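Zorketti Shared Workshop - Build Support
Ticket 369: Left gripper loses its zero after some minutes, two-arm sorting build
Posted by Ilham Tuhumury in March
14 replies - 3 shares

Hello everybody. I open this ticket for the two-arm build that Welington and I have in the workshop. I searched the older tickets first and I found one that is near to mine (the Pomlow gripper one), but there the motor was damaged and my motor is fine, so I write a new one.

What should happen: the arms pick packaging waste from the table and put each piece in the correct bin. Cardboard, plastic, and the rest.

What happens: after start, both grippers close and open well. After some 99 cycles the left gripper does not close completely anymore. The program believes it is closed. The position value says 2 and the fingers have still a gap where I can put my small finger. The right gripper never does this.

If I restart the controller the problem goes away, and then it comes back later.

What I tried already:
- Changed the left gripper motor with the spare one. Same result.
- Loaded the old firmware again. Same result.
- Made the closing speed half. It takes longer to appear, but it appears.
- Cleaned the finger rails and put a little dry lubricant. No change.

Please tell me which logs you need.

Ilham

---

Lachlan Gourlay, 9:40 am

Hi Ilham. Can you send the encoder counts for a full open and a full close, fresh after restart, and again when it's gone wrong? Both sides please. And leave the arm where it is when it fails, don't home it.

---

Ilham Tuhumury, 11:15 am

Thank you Lachlan. I did it two times to be sure.

Left, fresh: full travel is 1192 counts.
Left, when wrong: the same 1192 counts reported, but the real travel is shorter. I measured with the caliper at the finger tips.
Right: no difference between fresh and wrong.

So the left side counts movement that did not happen. I hope I explain this clearly.

---

Craig Niven, 11:32 am

Sounds like noise on the encoder line to me. Is the motor power in the same bundle? We had a Yau driver board on the lathe feeder that did precisely this. Try a separate run for the signal wires, even if it's ugly, just for the test.

---

Ilham Tuhumury, 2:20 pm

Craig, yes, the power and the signal are together in one cable on both arms. But the right arm has the same driver and it is OK, so I was not convinced. I did the test anyway.

With a separate signal wire, held with tape, the left gripper worked for the whole afternoon test. I then put the old cable back and moved it by hand while the gripper was standing still. The counts changed! Only when I bend it close to the connector on top of the gripper housing.

So now I believe it is a broken shield or a bad crimp at this connector, and the noise enters there when the arm stretches over the table. On the left arm the cable makes a wide curve and comes to the connector from outside.
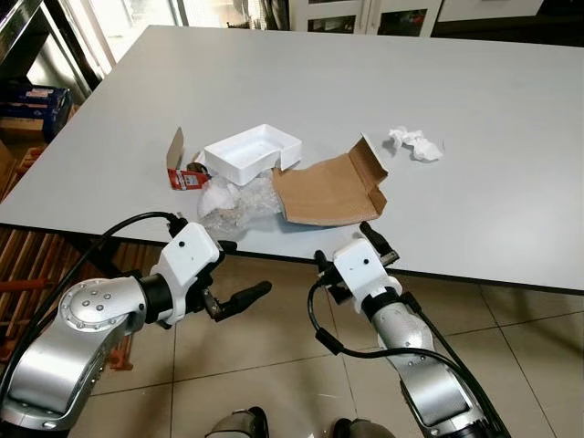 I also looked at how the picking order changes things. When the program takes light pieces near to the arm, the cable moves very little and the error comes late. When it goes often to the far side, the error comes early. This explains also why half speed looked better - fewer long reaches in the same time.

Two questions before I order parts:
1. Can I make the crimp again on the old cable, or is it better to replace the full length?
2. Does somebody have the Nakum crimp tool? It is not in the drawer with its label.

---

Dionysis Ververidis, 3:05 pm

I have the Nakum tool at home, sorry, will bring it back tonight. Cut the end back a good bit past the bend before you crimp, the shield is often broken further in than you think. And add a clamp so the connector isn't taking the pull.

---

Ilham Tuhumury, 8:50 pm

Thank you Dionysis. I cut the end and the shield was broken on one side, under the jacket, so from outside it was not visible. New crimp done, and a printed clamp is on the housing. Bending the cable by hand does not change the counts now.

I leave the long test for tomorrow morning with Welington. Please keep the ticket open until I write the result. I will check the right cable at the same time, it has the same age.

Status: waiting for test

Contact the workshop desk | © Zorketti Shared Workshop | Back to top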